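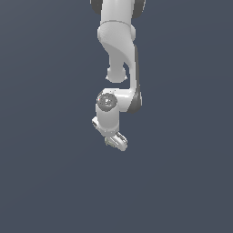 Section 2: Opening the Omside for dinner service

1. Sign in at the host stand and load tonight's floor plan. Check it against the room. Drulent says the plan updates itself, but tables pushed together at lunch still show as separate.

2. Set the pacing limit. The default is 30 covers per quarter hour - hopeful for most kitchens. Ask your chef before you accept it.

3. Open the wait list and send a test text to your own phone.

Note: The quoted wait is a guess based on past checks. With fewer than 173 on record, use your own judgment.

4. Print the bookings sheet by 4 p.m. and keep it at the stand.

Caution: Do not turn on "Smart Overbook" for a pop-up or set-menu night. It assumes no-shows you may not get, and guests who prepaid will expect a chair.

If error 167 appears, sign out and repeat step 1.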